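February 7, 2025
Posted by Védís Toft
Filed under: Workshop notebook / Kitchen & table things

Back on the kitchen corner of the Misness job today, after a week of staring at the chair samples. Imen wants the little table to feel lived in, so the good cloth is on it, the one with the coloured bands that we nearly cut up for cushion covers in August. Very glad we didn't! I measured it again and got 95 across, which still doesn't match what I wrote on the Rumex sheet, so one of us (me) was holding the tape badly. I've crossed out the old number.

The chopsticks are in the pink holder for now. I like them bunched up with a couple leaning off, it makes me think of somebody's aunt's kitchen, but Imen would have them standing straight.
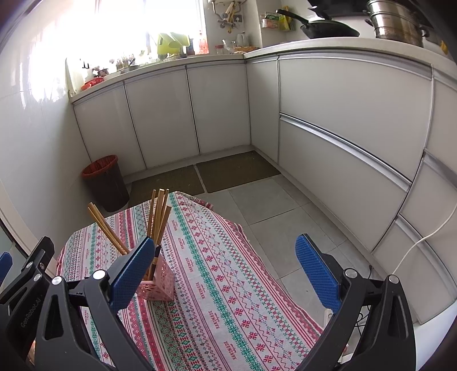

The other thing is the edge. It's fraying slightly down the side with the red stripes and I can't decide whether to hem it or leave it be. Þórarinsdóttir quoted 4000 for hemming and pressing, which seems a lot for one small cloth, and I'd be sorry to lose any of that border. Might do it by hand over the weekend if I can find a thread that's red enough. The reel in the drawer is more of a brick colour, no good at all.

I do love the HANDMADE print running along it, though Imen finds it a bit shouty and asked if we could turn the cloth so it's less obvious. Tried to picture it with the teal flowers going the other way and no, I'd miss them. 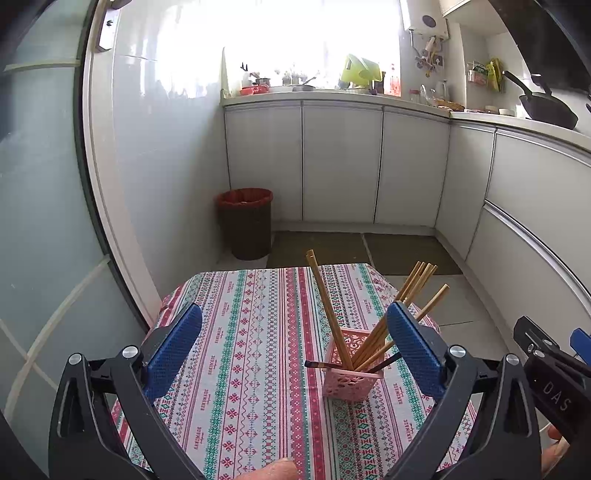
Pink against that crimson stripe is growing on me too. I had a plain white pot in mind for the chopsticks (item 1126 on the list) and I'm leaving it on the list with a question mark, but I'd be happy keeping the basket.

To do: ring Misness about the bin, ask whether they want a lid. Thread. Iron, and find out who has the ironing board. Rumex sheet needs the new width before Imen sends it off.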